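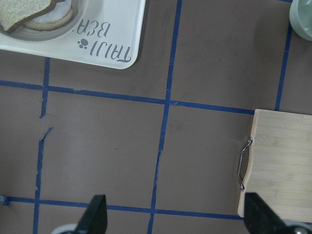

Gerasimos Athanasiadis 读完上一份简报后回信说,他最想知道的是这些示范数据"换一个人来做、换一张桌子来做"还能不能用,至于总条数,他说可以放到最后再看。我们很喜欢这个问题,所以这份报告就按这个顺序来写:先讲数据怎么采、怎么审、审出了什么,再讲第一轮训练,总数只在该出现的地方出现。

**项目:** Grarnholm(桌面餐食整理的示范采集与模仿学习)
**资助方:** Panagiotou 基金
**执行地点:** Brilham 主实验室,Murkport 分点
**报告日期:** 2023年12月10日

## 先说结论

这一期是我们做得最高兴的一期。到交稿为止共录下 1,257 条示范,审核后留用 1,116 条,覆盖 6 个任务,两个采集点都已经能独立开工。第一版策略模型也跑起来了,在"把三明治从盘子移到砧板"这个任务上,它第一次在没有人碰手柄的情况下走完全程的时候,整个实验室的人都围过来了(然后第二次它就把面包上片掀掉了,这个后面会讲)。

进度比计划书略慢,慢在审核,不在采集。我们认为这个时间花得值,理由写在"审核"一节里。预算没有超,有一项需要调整用途,放在文末请您过目。

## 台面为什么长成现在的样子

计划书里写的是"标准化工作台面",当时我们脑子里想的是一张印好格子的垫子,买来铺上就完事。到货之后问题很快就来了:垫子反光,腕部相机一靠近就出一块白斑,而且格子太密,操作员摆东西的时候总忍不住对齐线,结果每一条示范的起始位置都像用尺子量过。模型最怕的就是这个。

所以我们退回到最土的办法,哑光的棕色台面,用深蓝色纸胶带手工贴几条线,分出大小不一的格子。线是歪的,边上有撕口,有一处中间断了一小截。我们一开始还打算重贴,后来决定留着。格子的用途只有一个,让操作员知道"杯子这一轮放右上这一格",至于在格子里的哪个位置、朝哪个方向,完全由他们随手放。这样一来,随机性有了,记录也有了,每条示范的元数据里只写格号,不写坐标。

台面上的常客也固定下来了:一只圆角的白色托盘(上面印着 TAIJI BEAR 字样,从腕部相机的方向看过去是倒着的,大家已经习惯管它叫"熊盘"),托盘上放灰色的圆盘,灰盘里放三明治;一块竹砧板,边上带一个细金属丝提手;一只浅灰绿色的杯子。

挑这几样东西,我们吵了挺久。有人主张全部用哑光塑料件,抓起来稳,模型也好学。反对的一方说那样学出来的东西拿到真厨房里一点用都没有。最后听了后者的。金属丝提手尤其值得一提,它细、亮,高光随着手腕移动一直在变,深度估计在它身上几乎每次都要出点毛病,可是它偏偏是一个很自然的抓取部位,人去拿砧板,很多时候手就往那里伸。采集初期,这个提手让操作员们骂了不少,现在它是我们最有信心的一组数据!

## 六个任务

计划书里列的任务清单我们做了调整,合并了两个过于相近的,补进了一个新的。目前的清单如下:

1. 把三明治从灰盘移到砧板上
2. 把三明治从砧板移回灰盘
3. 把杯子移到指定的格子
4. 抓住金属丝提手,把砧板拖到指定的格子
5. 把托盘推正,使它的长边与最近的胶带线大致平行
6. 清空中间的格子:不管里面放着什么,都移到旁边去

最后一个是新加的,也是我们自己最喜欢的。前面几个任务的指令都点明了物体,最后这个没有,操作员得先看一眼格子里是什么,再决定怎么抓、往哪放。同一句话,底下的动作可能完全不同。采集的时候我们故意让一部分起始状态里中间的格子本来就是空的,正确的做法就是不动,松开夹爪,报告完成。

这种"什么都不做"的示范比想象中难采。操作员坐到手柄前面,手总是痒的,有人会下意识地往前探一下再退回来。探的那一下如果混进数据里,模型会学到"先探再说"。我们讨论以后定下来:探了就算废条,重录。起初大家觉得太苛刻,录了几天之后反而成了采集室里最受欢迎的任务,大家轮着来,看谁能坐得住。

## 采集是怎么进行的

每条示范从一张任务卡开始。卡上写三件事:指令、起始摆放的格号、换手的要求(有些条目要求操作员先抓偏,再纠正)。操作员照卡摆好物品,把机械臂移到起始姿态,夹爪张开,按下踏板开始录。腕部相机、关节状态、夹爪开度一起记,踏板再踩一次就停。

踏板是这一期的一个小改动,效果好得出奇。之前用的是键盘,操作员一只手得离开手柄去敲空格,每条示范的开头都有一小段抖动,后处理的时候要一条一条裁掉。换成踏板以后,开头干净了,人也轻松了。如果 Panagiotou 资助的其他团队也在做遥操作采集,请一定转告他们这件事,花不了多少钱。

关于腕部相机,我们维持了计划书里的选择,以它为主视角。它的好处是夹爪的两根黑色手指始终在视野下方,手指和物体之间的相对位置可以直接从图像里看出来,换一张桌子也不受影响。Gerasimos 问的"换一张桌子",我们的回答有一大半押在这个视角上。代价是手腕一压低,远处的东西就出了画面,托盘和杯子常常只剩一个角。刚开始有人担心看不全会影响学习,我们的看法是,部署的时候看到的也就是这些,训练数据里如果每样东西都端端正正地摆在中间,那才麻烦。

每位操作员上岗前要先录一批练习条,这批不进数据集。练习条里我们主要看三个地方:接近物体时有没有停顿、夹合时有没有抢、放下以后手腕抬得是不是太急。最后一点最容易被忽视。三明治放下以后,夹爪还没完全张开就往上提,上面那片面包就跟着走了。人在遥操作的时候感觉不到那点粘连,看回放才看得见。

## 指令的写法

语言指令这一块,我们一开始想得过于简单,以为每个任务写一句标准说法就够了。Murkport 那边的同事加入以后,马上发现他们嘴里的说法跟我们不一样。我们说"把砧板拉过来",他们说"把板子拖到左边那格";我们说"熊盘",他们一脸茫然。

于是改成了现在的办法:任务卡上只有内部编号和格号,指令由操作员录完以后自己口述一遍,再由另一个人转成文字。口述的时候不许看别人的说法。这样收上来的指令五花八门,有的非常啰嗦("先把那个三明治夹起来,轻一点,放到竹板上靠里的位置"),有的只有四个字("面包上板")。

我们全部保留,只做两件事。一是去掉带有内部外号的词,"熊盘"统一改成"托盘"或"白色托盘",外人读不懂的词进了数据集就是给以后的人埋坑。二是核对方位,操作员说的"左"究竟是他自己的左,还是相机画面里的左。这个问题上我们栽过一跤,有一批条目的"左"和"右"混着两种参照,只能请当时的操作员回来对着录像重新讲一遍。现在的规定写得很死:一律以操作员坐着时的左右为准,拿不准就说格号或者说旁边有什么东西。

## 审核,以及被退回的条目

审核是这一期花时间最多的部分,也是我们想多写几句的部分。

每条示范由一位没有参与录制的人看一遍完整回放,再对照关节曲线看一遍。审核人填一张很短的表:任务是否完成,过程中有没有不该有的接触,开头结尾是否干净,指令与动作是否相符。任何一栏打叉,就交给第二个人复看,两个人意见一致才退回。意见不一致的,放到每周的碰头会上大家一起看。

碰头会原本打算开半小时,从来没有一次按时结束过。看别人的示范实在太有意思了,同一个任务,有人从上面直着下去,有人喜欢斜着切进去,用一根手指先把面包边轻轻托一下再合拢。后一种动作我们谁都没教过,是一位操作员自己摸出来的,后来在采集室里传开了。我们讨论过要不要规定统一动作,最后没有规定,只在元数据里加了一栏"接近方式",让训练的时候可以选择混用或者分开用。

退回的条目大致有这么几类:

- **拖带。** 抓砧板提手时带动了旁边的杯子或者托盘。如果任务卡没有要求避让,我们原先是放行的,后来改成一律退回。
- **掀片。** 三明治上层面包在放下时被带起来。轻微翘起可以接受,完全离开下层就退回。
- **假完成。** 操作员踩下踏板的时候物体还在晃,最后一帧看着像是放好了,往后再等一会儿才知道有没有倒。现在要求松开夹爪以后再停一拍,等东西稳住。
- **指令不符。** 动作没问题,口述说错了。这类修改指令即可救回来,但要重新走一遍审核。
- **挪错格。** 胶带线是手贴的,靠近线交叉的地方有时候很难判断算哪一格。规则是看物体底面的大半落在哪边,说不清楚就不用。

退回的条目没有删除。它们单独存放,附上退回理由,因为我们觉得这批失败样本将来很有用。计划书里没有提到失败样本,如果基金同意,我们希望把它们作为附属数据一起交付。做成功判别器的人应该会很感兴趣,我们自己也已经在用它们训练一个小分类器,帮审核人先筛一遍"假完成"。目前它还只能当提示用,不能替人拍板。

## 两个采集点

Brilham 和 Murkport 用的是同型号的机械臂和夹爪,台面是各自贴的。我们特意没有把 Brilham 的格子尺寸发过去,只告诉他们"贴几条横的几条竖的,格子要放得下杯子"。他们贴出来的格子比我们的宽,线也直得多(Murkport 的同事做事比我们细致,这一点看胶带就知道)。

光线差别更大。Brilham 的采集室光线均匀,影子软,托盘边上只有淡淡的一条暗影。Murkport 的房间朝西,下午影子拖得很长,操作员说有时候会被夹爪自己的影子骗到,以为已经碰到桌面了。头几天那边想拉窗帘,我们请他们不要拉。现在每条示范都记录了时段,训练的时候可以按时段拆开看。

两边的合作比预想的顺。每周交换审核,Brilham 审 Murkport 的,Murkport 审 Brilham 的,这样两边的尺度不会越走越远。第一次交换的时候大家都有点紧张,退回率也确实高了一截,争论主要集中在"掀片"到什么程度算过。后来两边各挑了几条拿不准的,凑成一份对照样例,新来的审核人先看这份样例再上手,争论就少了很多。

## 第一轮训练

先讲明白,训练不在这一期的交付范围里,我们是忍不住先试的。目的也很单纯,想早一点知道数据里有没有系统性的毛病,免得到最后才发现。

模型用的是一个不大的模仿学习策略,输入是腕部图像、关节状态和指令文字,输出是一小段动作。先只用 Brilham 的数据,在 Brilham 的台面上测,再拿到 Murkport 去测,之后再把两边的数据合起来训练一版。测试的规模还很小,所以我们不在这里给成功率,免得几个数字被当成定论。下面只讲看到的现象。

移动三明治学得最好。模型能自己找到盘子,能对准面包较厚的一侧,合爪的力度也合适。它继承了操作员的好习惯,也继承了坏习惯:放下以后抬手偏急。前面说过我们按"掀片"退回了一部分条目,可是轻微翘起的还留在里面,模型把它放大了。下一期我们会把这个门槛收紧。

移动杯子的结果让人意外。在 Brilham 几乎不出错,拿到 Murkport 以后,杯子放在原来少见的那一侧时,模型会往常见的那一侧先偏一下,再拐回来。我们回头查元数据,果然,右上那一格被用得太多了。任务卡是随机抽的,抽完以后操作员可以换卡,而大家都爱换成顺手的那张!换卡的权限现在已经取消了。

拖砧板是最大的惊喜。我们本来以为提手上的高光会把模型弄糊涂,结果它抓得相当稳,在 Murkport 的斜光底下也抓得住。我们目前的猜测是,这部分示范里操作员被迫放慢了动作,对准的过程录得特别完整。还需要做对照才能确认,已经列入下一期计划。

推正托盘的表现平平。"与最近的胶带线大致平行",人一看就懂,对模型来说胶带线有好几条,哪条最近常常说不准。合并两边数据以后好了一些。我们考虑把指令改得更具体,也有人反对,认为含糊的指令正是生活里的指令。这个问题留给下一次碰头会。

至于"清空中间的格子",模型学会了动,还没学会不动。格子是空的时候,它会在上面悬着,轻轻晃,好像在等谁放点什么进去。看着怪可怜的。空格子的示范需要再多采一些,而且起始姿态要更多样,目前这批里手腕大多停在差不多的高度。

回到 Gerasimos 的问题。换一个人,目前看来没有大碍,审核里留着不同的接近方式,模型没有偏向某一位操作员。换一张桌子,能用,但会掉,掉的原因大部分能追到具体的采集习惯上,能追到就能改。这是我们对这一期最满意的地方。

## 数据整理与文档

所有留用条目已经转成统一格式,每条一个目录,包含图像序列、状态序列、指令文本、元数据和审核记录。审核记录里去掉了审核人的名字,只保留编号。口述的录音没有放进去,只保留转写后的文字,录音里有背景里别人聊天的声音,而且操作员签的同意书也只涵盖文字。

说明文档写了初稿,目前在 Murkport 那边请一位完全没参与采集的同事照着文档从头读数据,遇到读不懂的地方就记下来。第一天就记了满满一页。最刺眼的一条是,我们到处都写"格号",却没有一张图说明格号怎么数。已经补上了。

命名也统一了一遍。早期有一批目录是用操作员的习惯命名的,大小写混用,下划线和短横线混用,清理的时候写了一个小脚本,顺带把它一起放进了交付包,后续加数据的人可以直接用。

## 遇到的麻烦

夹爪指尖的磨损比预期快。两根手指的黑色尖端磨得不均匀,一侧先变滑,抓杯子的时候会有轻微的转动。我们在元数据里加记了更换指尖的时间,方便以后排查。更换周期现在由每周看一次改成每天开工前看一次。

胶带会翘。手腕压低拖东西的时候,砧板的边会刮到线,刮久了就出毛边,偶尔掉下来一小卷,滚到桌子边上。最早我们见一处补一处,补完发现同一条线在上午和下午的数据里长得不一样,审核的人看得莫名其妙。现在的做法是白天不补,收工以后统一处理,当天的数据里台面保持一个样子。碎屑也一样,不影响任务就不去捡。说实在的,多一点毛边对模型没坏处。

人手排班有一周特别紧,Brilham 有两位操作员同时请假,那一周几乎没有新增条目,大家索性全都去做审核,把积压清掉了。因祸得福,空格子里"先探再退"的问题就是那一周集中看回放看出来的。

还有一次磁盘写满,录制程序没有报错,安安静静地录了一上午的空文件。现在开录之前会先检查空间,并且每录完一条就在屏幕上放一遍最后几帧。丢掉的那批已经补录。

## 经费说明

人员、场地和设备三项均在预算之内,明细表随本报告另附。需要请示的是一项用途调整:原定用于购买印刷台面垫的款项,除首批样品外没有用掉,我们希望把余额转到夹爪指尖备件和采集踏板上。总额不变。

如果基金方面需要补充材料,设备清单和报价都已备好,来信即可寄出。

## 下一期打算

先把任务卡的抽取逻辑改好并跑上一阵,看各个格子的使用是不是均衡了,再开始新一轮采集。新采集的重点放在两处,一处是空格子的条目,一处是杯子在少见位置的条目。

"掀片"的审核门槛收紧以后,现有的留用条目要重看其中移动三明治的部分。这意味着留用总数可能会往下走一点,请不要惊讶。我们宁可少几条。

两个采集点打算对调一次操作员,Brilham 的人去 Murkport 录几天,Murkport 的人过来。住宿和交通可以从现有差旅项里出。大家报名非常踊跃,主要是都想去看看对方的桌子。

另外想试一试换物品。盘子换颜色,砧板换成没有提手的,杯子换成带把的,先小批量录,看模型在哪里先撑不住。具体换哪些,清单还在拟,定下来以后会单独发一份给 Gerasimos 征求意见。

说明文档的第二稿完成后会与样例数据一起寄给基金,样例里会放进几条退回的条目,连同退回理由,方便各位判断附属数据值不值得一并交付。

## 请基金答复的事项

- 是否同意将台面垫余款转用于指尖备件与踏板
- 是否同意将退回条目作为附属数据交付,如同意,是否需要单独的使用条款
- 下一次线上交流希望看哪个任务的现场演示(我们私心推荐拖砧板)

Grarnholm 项目组
Brilham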